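3.2 Containers

All households in the Bromilstead part of the study kept their fruit in an open container on the kitchen table or counter. In the first weeks we allowed any bowl or basket the family already owned, but the records were then hard to compare. A deep bowl hides what lies at the bottom, and a wire stand shows everything from all sides. From November on we therefore gave every household the same type of basket, the Drasix, and asked them to use only this one. 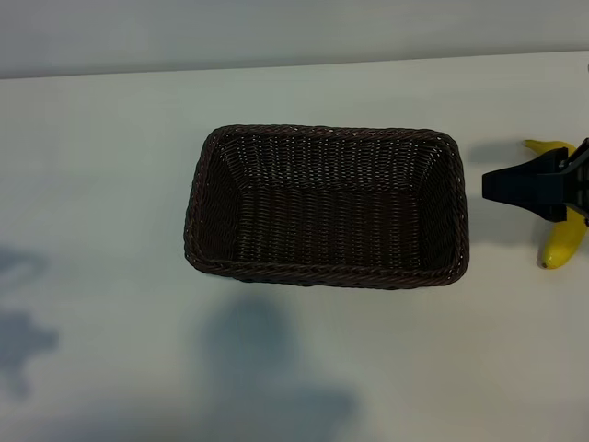 The choice of container has received little attention in earlier work on fruit waste at home, where the main interest is usually in shopping habits. We considered three properties: the shape of the opening, the slope of the walls, and the color of the material against the fruit. The basket in Figure 1 is rectangular, with rounded corners and a thick rolled rim, and its walls slope inward to a flat floor. The dark brown weave gives a strong contrast with a yellow banana such as the one on the right of the table. We expected that this contrast would help people to notice fruit that should be eaten soon, and the diary entries were written with this question in mind.

Of the 1105 diary entries we received, 946 could be used. The others had no date or did not say which fruit was taken out. The entries were coded by two persons with the Jurnik scheme, in the form revised in August 2020. Where the two codes differed, the entry was read again by both and one code was agreed.

Texture was treated as a separate matter. Several participants wrote that they worried about soft fruit being marked by the weave, and they put a cloth or a paper towel under it. On the inner walls the strands are tightly packed and regular, and they stand out as small ridges. We did not measure pressure on the fruit – this would need another method – but we noted every entry in which a lining was mentioned.

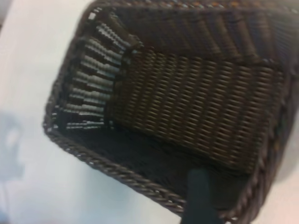 3.3 Position on the table

Participants were asked to leave free space around the basket, so that fruit placed next to it could be recorded as "outside." This category was not in our first plan. It was added after the pilot at the Mohammed flats, where bananas were often left beside the container and not in it, mostly when it was already full. A banana outside the basket was usually eaten earlier than one inside, but the pilot was small and we do not draw a conclusion from it.

The dark woven object is a dense braid with diagonal ridges, and its outline is somewhat bumpy. For distances we used the rim as the reference line, as it was easier for participants to find with a ruler. 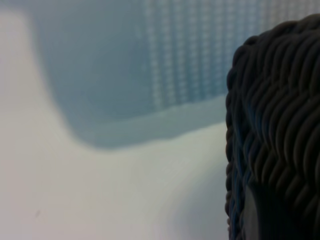 3.4 Limits of the material

The households were not selected at random, and most of them already bought fruit every week.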